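Chapter 4
Materials Recovery from Discarded Electronics

Learning objectives

After studying this chapter, the reader should be able to:
- define collection rate, recovery rate and yield, and calculate each from plant records
- list the main material groups in office and household electronics
- explain why manual dismantling usually comes before shredding
- describe the effect of fasteners and adhesives on dismantling time

Key terms: feedstock, fraction, liberation, grade, yield, depollution, residue

4.1 Introduction

Discarded electronic equipment is a mixed feedstock. A single load may hold steel, aluminum, copper, several kinds of plastic, glass, and small amounts of gold, silver and palladium. These materials differ in value, density, melting point and hazard. The task of a recovery plant is to separate them into fractions clean enough to sell, at a cost lower than the price they bring.

Chapter 3 dealt with packaging waste, where most items are made of one or two materials. Electronics differ in that the materials are joined. Copper is wound around steel cores, plated onto glass fiber board, and molded into plastic plugs. The degree to which a material has been freed from the others is called liberation. A fraction with poor liberation has a low grade, and smelters pay less for it or refuse it.

4.2 Measuring recovery

Three quantities are used throughout this chapter. The collection rate is the mass of equipment collected divided by the mass discarded in the same period. The recovery rate is the mass of all sold fractions divided by the mass of equipment received. The yield of a given material is the mass of that material in its proper fraction divided by the mass of it in the feed.

Consider the Dernmont plant, which serves as the running case for Part Two. In August it received 984 metric tons of equipment and sold 867 metric tons of sorted fractions. Stock on the floor was the same at the start and end of the month. The recovery rate was therefore 867/984, or 88 percent. The remainder was residue, mostly mixed plastic and dust.

A high recovery rate doesn't imply a high yield of every material. Steel makes up a large share of the mass and is easily pulled out with magnets. Gold makes up a tiny share, and much of it can be lost to the dust without any visible change in the plant total.

4.3 Depollution and manual dismantling

Batteries, mercury lamps and certain capacitors must be removed before any mechanical step. This stage is called depollution. It is done largely by hand, and the same workers often remove parts that are worth more whole than shredded.
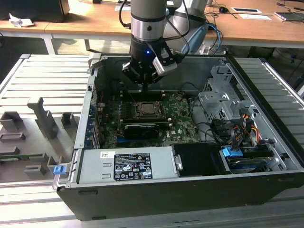
Circuit boards are the most common of these parts. A board sold whole to a refiner keeps nearly all of its precious metal. A board passed through a shredder loses part of its surface layer as fine particles, which settle on the steel and plastic fractions and can't be recovered from them at a reasonable cost. Power supplies are sorted separately for their copper content.

The time needed to open a unit depends mainly on its fasteners. Screws of one size and type are quickest. Mixed screws require tool changes. Clips are fast if their position is known and slow if it isn't. Adhesives usually require heat or force, and often damage the part being removed. Section 4.5 compares two case designs, Boveo and Tremblay, on this basis.

4.4 Size reduction

Once depollution is complete, the remaining material is fed to a shredder. The choice of output size is a compromise. Smaller pieces improve liberation but raise energy use, blade wear and dust loss.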